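The bin I use for small parts on the workbench has been bothering me since October, so on Tuesday I finally dealt with it. It is a plain grey metal bin, and it used to sit directly on the carpet, where everything I dropped beside it vanished into the dark weave. It now lives on the table.

First, weight. Full, it came to 2,050 grams on the kitchen scale. After sorting it was 1,322. Most of the difference was duplicate hardware and two dead power adapters, one of them from a Droka lamp I no longer own.

Sorting rules, for my own reference:

- Anything with a known use in the next month stays in the bin.
- Fasteners go in the drawer by thread size, M8 at the back.
- Unidentified parts get a bag and a date. If the bag is unopened in spring, it goes.

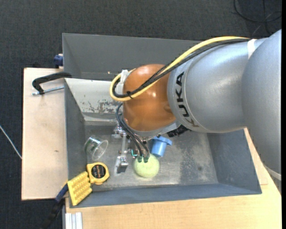 The height of the bin matters more than I expected. On the floor I tipped it to see the bottom, and the contents slid to one side and stayed there. At table height I can reach straight down from above and pick one item without stirring the rest. Afaf Bataineh suggested a felt liner to cut the noise. I tried one for two evenings and removed it, as screws caught in the fibers.

The tabletop is light wood and marks easily. Metal dragged across it leaves a grey line that comes off with a pencil eraser if caught early. I lift the bin to move it. Milagros Zabala uses a Rissanen cork mat under hers and reports no marks, but the mat creeps when the bin is loaded.

Still open: a label for the front edge. The Travus tape I have does not hold on bare metal for longer than a week, even after wiping with alcohol. Paint marker is next.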